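Section 4. Setting up the merch table and the door list on a tour date

This section is for the person who travels with the band and for the local helper at the venue. Please read it one time complete before load-in. The sections about the van and the backline are separate. Last revision by Annunziata Farina, 14/03/2020.

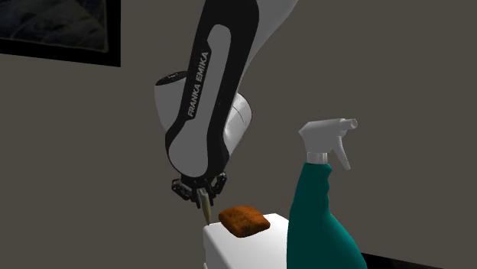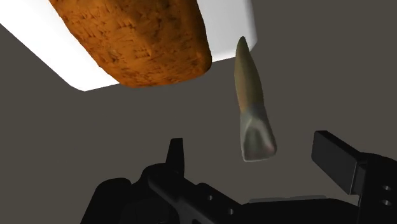
Who keeps the door list when two bands share the headline?
The band that plays last that night keeps it. The other band sends its names to the tour manager before soundcheck, and she copies them by hand.

4.1 Before the doors

1. Ask the venue where the merch table will stand. Near the exit is better than near the stage — people buy when they leave.
2. Check the contract page for the merch cut. At the Quinlan the house takes a part of shirts but nothing of records. At Mosach it is the opposite.
3. Count the shirts by size and write the numbers on the count sheet. Do the same for vinyl and tapes. The full tour stock of the Dodeck split record is 500 copies, so do not put out more than one box per night.
4. Put the prices on a sign in large letters. Use the same prices for both bands.
5. Put the float in the cash box and sign the sheet together with the local helper.

Note: If the card reader asks for a code, enter 1574. Change this code when a new person takes the table.

4.2 During the show

6. Open the table at the same time as the doors.
7. Keep 2 persons at the table in the change between the bands. One takes money, the other one gives the shirts.
8. Do not hold shirts for people without payment. This includes friends of the band.
9. Guests who are not on the door list must wait outside until the tour manager answers. Do not call the singer before the set.

Caution: Never leave the cash box under the table, also not for one song. Give it to the tour manager or close the table.

4.3 After the last song

10. Stay open until the room is empty or the venue asks you to stop.
11. Count everything again and write the difference on the count sheet.
12. Pay the house its cut and ask for a signed receipt. A message on the phone is not a receipt.
13. Take a photo of the sheet and send it to Nuala Horgan at Flistudska the same night. She orders new shirts from it, and for the October dates the printer needs two weeks.

Note: When the show is moved to another room, the door list moves too, but the merch agreement does not. Ask again and start from step 2.

For festival sets, do not use this section. Go to section 5.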